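Drulari Pour: two-arm pouring recordings and the stop-early baseline

Welcome, and thank you for taking an interest in our little release! Drulari Pour goes with our work on knowing when to stop pouring – a question that sounds small until you have mopped the same table several times before lunch. The recordings let you train and compare methods that watch a stream of water and decide when the bottle should come back up. 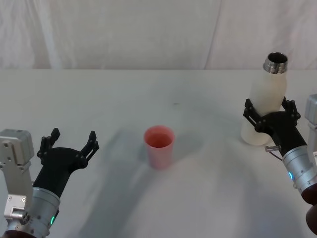
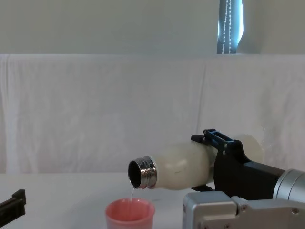 What is in the release

There are 68 recordings, each one a single attempt by the right arm to pour water from a bottle into a cup. Every recording has its own folder, holding the camera video, joint positions for both arms, the gripper commands and a short text file of notes. Wing-yan Wan wrote most of the notes, and they are well worth reading before you start throwing anything away (she is very good at spotting a grip that is about to slip).

We have set 9 recordings aside for testing. Please don't train on them, even for a quick look, as the numbers further down will stop meaning anything.

The method

The baseline is called Priro. It takes a short window of video together with the wrist angle and guesses how full the cup will be once the bottle has been tipped back. That last part matters a good deal, as water carries on leaving the neck while the wrist is still turning. Our first version looked only at the present level and overfilled with great cheerfulness. Cheuk-hei Poon suggested predicting the final level, and we have kept it that way ever since.

The target is a cup filled to 70 per cent of its height. The network was trained for 30 epochs with the settings in train_priro.cfg, and we did very little tuning after that.

Results

On the test recordings, Priro comes closer to the target than a fixed timer does, and most of the gain is in attempts where the bottle starts nearly full. With a nearly empty bottle the two are much the same. We also tried adding the left arm's joint positions, which made no difference we could measure.

Known problems

Clear water against a pale background is hard going, and thin streams are sometimes missed altogether. The notes for the early recordings use "spill" for anything from one drop upwards; later ones keep it for a proper puddle. We would like to tidy this up in the next version.

Contact

Questions about the files go to Hsiu-ying Hsieh, and questions about the training code to Lumturie Hoxha. Corrections to the notes are very welcome – please give the folder name and the time in the video.

Last updated 25/06/2018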